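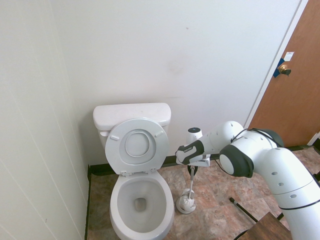 Handout 6: Device drivers and how an operating system finds the right one

Welcome back! Today we get to one of my favorite topics in the course, the layer of software that sits between the operating system and the hardware. Bring the notes from Handout 5 (interrupts and polling), as we will lean on them in the second half.

What a driver does

A driver is a program that knows how to talk to one kind of device. The operating system asks for something general, such as "send this page" or "give me the next pointer movement," and the driver turns that request into the exact commands the device understands. Two printers from two makers may need completely different commands for the same page, and your word processor never has to care. I think that is a wonderful bit of design!

Most drivers run in kernel mode, with full access to memory. A bug in one of them can bring the whole machine down. Some newer driver types run in user mode, where a crash usually stops the device and leaves everything else running. Know the difference — it will come up in lab.

How matching works

When you plug in a device, it reports a vendor ID and a product ID. The system compares these with the IDs listed in the drivers it already has. Our practice device, the Skavari label printer, reports product ID 2921. If you open its setup information file in a text editor, you can find that same number in the section that lists supported models.

If there is an exact match, the system loads that driver. If not, it looks for a compatible class driver, which covers the basic features of a whole family of devices. With the class driver, the Skavari prints at 400 dpi. With its own driver it goes up to 600, and the cutter menu shows up too. 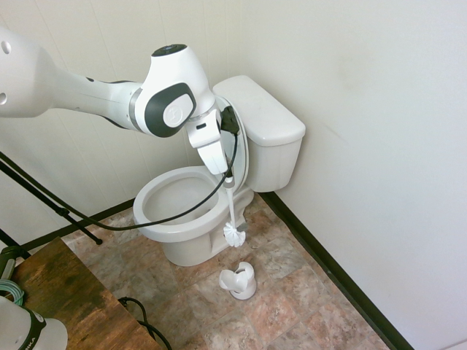
LAB NOTES

Work in pairs on the machines in the Cisternas lab. Each one has a clean virtual machine called Ratance, and you should take a snapshot before you touch anything.

1. Start Ratance and open the device list. Find the entry marked as unknown and write down its IDs.
2. Copy the driver package from the Sestthorpe share to the desktop. Unpack it and read the release notes.
3. Check that the package is for your system version and that it is 64-bit.
4. Install, restart, and look at the device list again. What changed?
5. Roll back to the previous driver and print the test page. Save both test pages.

If step 4 gives you a signature warning, stop and read the whole message before you click. A signature tells you who published the package and whether the files have been changed. It doesn't tell you the driver is any good, so you still need to test it!

The log file can get long (mine ran to around 400 lines). Search for the product ID first and read outward from there.

To hand in

Both test pages, your device IDs, and a paragraph on what the class driver could and could not do. Extra credit if you can explain why the print queue must be stopped before the rollback. Next time we start on power management — read the chapter on sleep states first.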